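The Rope That Made Me Quit Three Times

I bought my first jump rope for the same reason most people do – a guy at the boxing gym made it look like nothing. He was talking to somebody about his truck the whole time, feet barely leaving the floor, and the rope was just a blur going by underneath him. I went home that night, ordered the cheapest thing I could find, and spent the next few weeks whipping myself across the shins in the driveway.

I quit. Then I started again, and quit again, and then once more for good measure. It took me way too long to figure out that a lot of my trouble was the rope. Some of it was me, sure! But a lot of it was the rope.

My first one was a skinny speed cable, the kind with a coated wire and little bearings in the handles. Those are great if you already know how to jump. If you don't, you have no idea where the cable is, because you can't feel it. It goes over your head and then it's either under your feet or wrapped around your ankle, and you get no warning which one it's going to be.

Edgardo Marquez, who has run the evening class at our gym on Sarmiento for as long as I've been going there, watched me do this for a while one night in May. He didn't say a word. He walked over, took the cable out of my hands and gave me a fat old rubbery thing with scuffed handles. "Go slow," he said, and went back to holding pads.

I got 47 jumps in a row. My best before that was maybe a dozen, on a good day, with the wind behind me.

What changed was that I could feel it. A heavier rope pulls on your hands the whole way around, so you always know where it is. You can hear it, too, that nice slap on the floor, and your feet start to wait for the slap. I'd been guessing before, and suddenly I was keeping time.

So of course I went overboard. If a heavier rope was good, a really heavy one had to be better, right? I ordered a two-pound rope from Dritadby that showed up coiled in a bag like something you'd use to tie up a boat. I lasted less than a minute. My shoulders were cooked, my form went straight out the window, and the next morning I had trouble reaching the top shelf for the coffee.
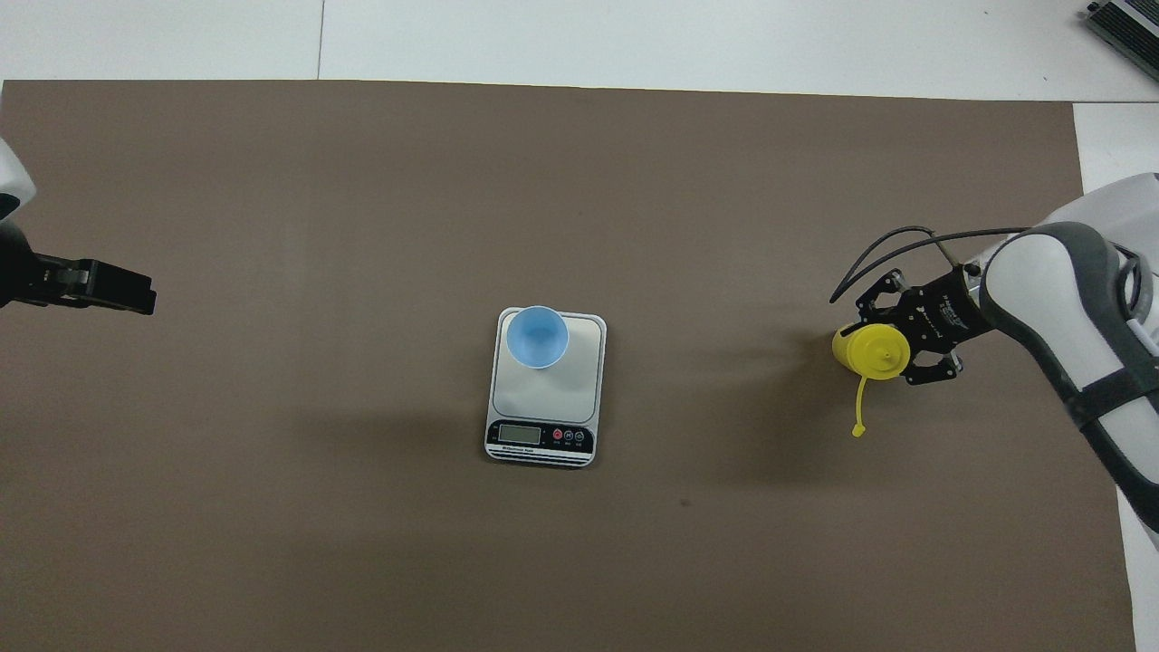
Two-pound ropes have their place, and I still use mine at the end of a workout when I want to be miserable. But it's a strength tool. You aren't going to learn rhythm on it, and you certainly aren't going to learn footwork.

Now, the labels. Rope companies can't seem to agree on what they're telling you. One brand gives you the weight of the cord and nothing else. Another gives you the whole package, handles included. I've got a Teltano rope that says half a pound on the sleeve, and most of that is in the handles, so swinging it feels like nothing much at all. Weight in the handles sits in your palms. Weight in the cord goes around in a circle and tugs at you. You want to know which one you're paying for, so look for the cord weight by itself, and if the page doesn't list it, email and ask. I've done that a few times and somebody usually writes back.

Length matters just as much and takes a minute to sort out. Stand on the middle of the rope with one foot and pull the handles straight up. For a beginner, the ends of the cord should come up close to your armpits. Once you're comfortable you can take it down toward the bottom of your chest, and the really quick people go shorter than that. Mine was way too long for my first year. I'd been making up for it by holding my arms out wide like I was trying to land a plane, and then wondering why my neck hurt.

If your rope is adjustable, please don't cut it the first day. Slide the extra through, tuck it or tape it, and jump on it for a couple of weeks. I chopped a perfectly good Ilora down to what I thought was my size and ended up giving it to my niece, who is eleven and now a lot better than me. She does crossovers while she's talking! I can't do crossovers in complete silence.

As for the floor, wood is lovely, rubber is fine, and concrete will eat a rope alive. It'll eat your calves, too. I jumped in the driveway for a whole summer and got the worst sore shins of my life – jumping too high on a hard surface, said Edgardo, who had apparently been waiting for me to ask. An inch is plenty. You only need enough room for the rope to go by.

These days I do three rounds of three minutes before class, with a minute off in between. I use the medium rope for the first two and then switch to the speed cable for the last one. Yep, the same cable that beat me up in the driveway. I still catch a toe on it every so often, usually when someone I'd like to impress has just walked in.

My best unbroken run so far is nearly 700, and it ended because my shoelace came undone. I went straight over and told Edgardo. He asked me whether I'd done any bag work yet.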